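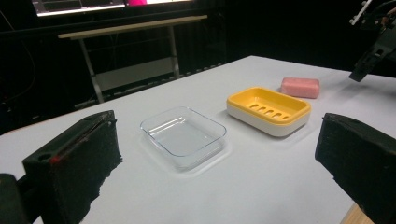
Mar 12, 2025

I came home late from the town hall and I want to write this before I forget. The evening was about the storm drain on Pletevska Street, and for once the room was almost full. Hélène Li from the public works office read the letter from the county. They will pay a part of the new drain, and the town must find the other part, which is $2000 more than we were told in the fall. People made a noise when they heard it. I did not, but I wrote the number down twice.

After the letter she showed the plan. The pipe will go from the bakery to the corner of Trasov Lane, and the work will take five weeks if the weather is kind. One lane stays open for cars. I asked about the sidewalk on the school side, and she said it will be closed for four days only.

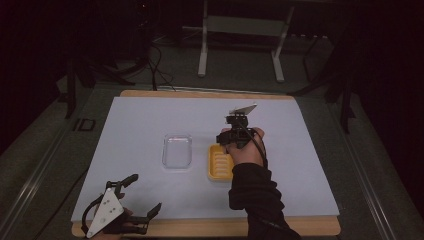 The question of the crosswalk took the longest time. The engineer wants to raise it, and the shop owners are afraid that the water will then stand in front of their doors. He explained that he will cut channels in the concrete, from one curb to the other. I could not picture this until I thought of a yellow soap dish, the kind with raised ridges across the whole width, where the soap sits high and the low places are left for the water. I said it to my neighbor in a low voice and she laughed, but she understood the crosswalk too.

Then Shirley Girard stood up and spoke about her basement. She has paid for the pump herself, three times now, and she has kept every bill. 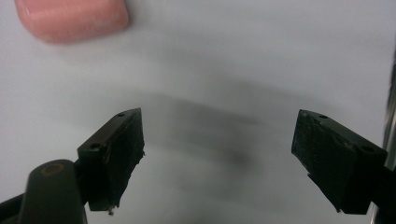

She was not angry, she only wanted to know if the town will give something back. Hélène Li answered that there is a small fund for such cases, up to $1000 for a house, and that the form must be at the office before the end of the month. I did not know about this fund. I must look for my own bill from the plumber, I think it is in the blue folder.
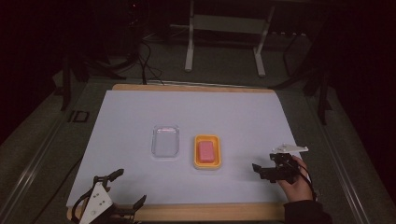 Clear tray on the left, yellow tray with the pink block on the right.

The vote on the money is at the next meeting. I have promised to bring the map from the old flood, if my brother has not thrown it away. I will call him tomorrow before work.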